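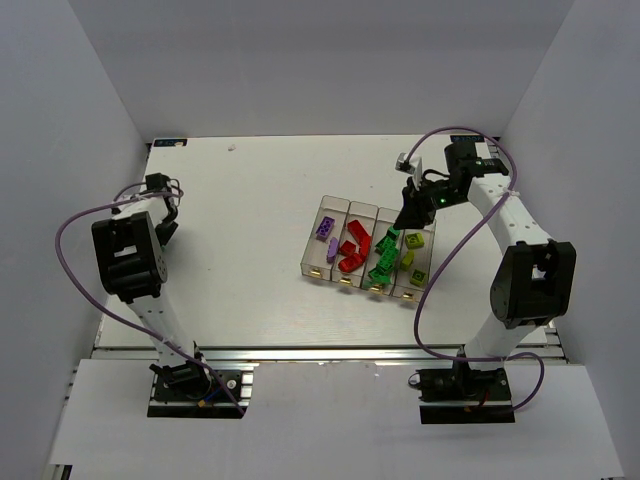
Bandeja transparente con cuatro compartimentos y bloques de juguete clasificados por color

Despacho Andwood — Herencias, testamentos y sucesiones
Lista de revisión del archivo, la sala de firmas y la zona de espera
Revisión de septiembre, con comentarios

Queridos compañeros: va la lista completa, con las casillas de siempre y mis comentarios debajo de cada punto, que ya sabéis que no sé escribir «correcto» y quedarme tan tranquila. He recorrido las dos plantas con calma, linterna en mano, y en general nos encontramos mejor que en la revisión anterior. Las claves son las habituales: C (conforme), P (pendiente), N (no conforme) y NA (no aplicable).

1. ARCHIVO DE EXPEDIENTES

1.1 Puerta cortafuegos cierra sola y sin rozar: C
Comentario: Cierra de maravilla desde que se cepilló el canto inferior. Os pido, con todo el cariño, que no volváis a sujetarla con la caja de sobres, aunque vayáis cargados hasta las cejas.

1.2 Pasillos entre armarios libres de cajas: N
Comentario: Había tres cajas en el suelo del segundo pasillo, las tres de la sucesión Tukura. Entiendo que es un asunto enorme y que todavía se está inventariando, pero una de ellas quedaba justo donde uno pone el pie al abrir el armario compacto. Las he subido a la balda baja, y ahí deberían quedarse hasta que tengan sitio definitivo.

1.3 Armarios compactos: freno y volante: P
Comentario: El freno del armario Brenell más cercano a la ventana hay que apretarlo dos veces. Funciona, pero hay que acordarse, y quien viene de prácticas no tiene por qué saberlo. He pegado una nota en el volante y he llamado para que lo ajusten.

1.4 Recuento de expedientes abiertos: C
Comentario: 634 en el registro y 634 en las baldas. ¡Qué alegría me dio! El año pasado estuvimos una tarde entera buscando uno que alguien se había llevado al juzgado dentro de otra carpeta.

1.5 Extintor accesible, precintado y con etiqueta vigente: C

1.6 Humedad y temperatura anotadas: P
Comentario: El cuaderno tiene huecos, sobre todo en las semanas de vacaciones. El papel de los testamentos antiguos sufre mucho con los cambios, así que, si alguien cierra el despacho por la tarde, que se asome un momento y apunte las dos cifras.

2. CAJA DE SEGURIDAD Y ORIGINALES

2.1 Caja ignífuga cerrada a la llegada: C
Comentario: Cerrada, con la llave fuera y en su sitio.

2.2 Testamentos ológrafos en sobre individual: C
Comentario: Todos con su sobre, fecha de entrada y firma de quien lo recibió. Recordad que no se grapan, no se perforan y no se les pone clip, ni siquiera uno de esos forrados de plástico que parecen tan inofensivos. Si el original llega ya grapado, se deja tal cual y se hace constar en la ficha.

2.3 Libro de entradas y salidas al día: N
Comentario: El asiento 3083 tiene salida pero no devolución. El sobre estaba dentro de la caja, de modo que no falta nada, pero el libro dice otra cosa, y si mañana nos lo pide un heredero enfadado vamos a pasar un mal rato. Corregid con una anotación nueva al pie, sin tachar ni borrar la antigua.

2.4 Joyas, llaves y efectos en depósito, identificados: P
Comentario: Las llaves de la casa Van Loon llevan una etiqueta escrita a lápiz que ya casi no se lee. Hace falta rehacerla a tinta y volver a cotejarla con el acta de depósito, que está en la carpeta azul y no en la gris, donde la estuve buscando un buen rato.

3. SALA DE FIRMAS

3.1 Sillas estables y con reposabrazos: C
Comentario: Muchos de nuestros clientes son mayores y se apoyan con todo el peso para levantarse. Probé cada silla dejándome caer un poco, con poca elegancia, y ninguna se movió.

3.2 Alfombra sin bordes levantados: N
Comentario: La esquina junto a la puerta vuelve a rizarse. La cinta de doble cara no ha aguantado el verano. Yo la quitaría sin más — la sala está igual de bonita sin ella — pero lo dejo a lo que diga la mayoría. Entretanto la he enrollado y está detrás del perchero.

3.3 Iluminación suficiente para leer y firmar: C
Comentario: La lámpara nueva se agradece muchísimo. Queda una lupa en el cajón por si hiciera falta.

3.4 Intimidad durante la lectura: P
Comentario: Con la puerta cerrada se sigue oyendo algo desde el pasillo, sobre todo si quien lee tiene buena voz. Un burlete en la parte baja ayudaría. Para la lectura del jueves propongo que dejemos libre la mesa de fotocopias mientras dure.

3.5 Silla de ruedas: paso y giro: C

4. ZONA DE ESPERA

4.1 Salida de emergencia señalizada y despejada: C
Comentario: El paragüero se ha movido al otro lado, y por fin nadie tiene que rodearlo.

4.2 Enchufes y cables: P
Comentario: El cable de la lámpara de pie cruza por delante del sofá. Con una canaleta corta se resuelve, y creo que todavía queda un trozo en el armario de la limpieza.

4.3 Botiquín completo: N
Comentario: Faltan gasas y el suero fisiológico está caducado. Tiritas, en cambio, tenemos para toda la comarca.

4.4 Papeles de clientes a la vista en el mostrador: N
Comentario: A las nueve y cuarto había una declaración de herederos boca arriba, con el nombre bien legible desde el sofá. Sé que fue cosa de un minuto, entre el teléfono y el timbre, pero es justo lo que más nos preocupa. Hay una bandeja con tapa bajo el mostrador; usadla aunque vayáis con prisas.

5. EVACUACIÓN

5.1 Plano en cada planta: C

5.2 Simulacro realizado: P
Comentario: Somos 14 personas y en el último faltó media planta de arriba, que estaba en el registro. Buscaré una mañana tranquila y avisaré con tiempo.

5.3 Punto de reunión conocido por todos: C
Comentario: La acera de enfrente, junto a la panadería. Pregunté por sorpresa y todo el mundo contestó bien, con bastante entusiasmo además.

OBSERVACIONES FINALES

Lo urgente es el libro de entradas, el botiquín y el mostrador, que querría ver resueltos antes del jueves. El freno del armario depende del técnico. Si alguien no está de acuerdo con alguna casilla, que lo anote al margen de la copia que dejo en la cocina, al lado del hervidor, y lo revisamos juntos con un café.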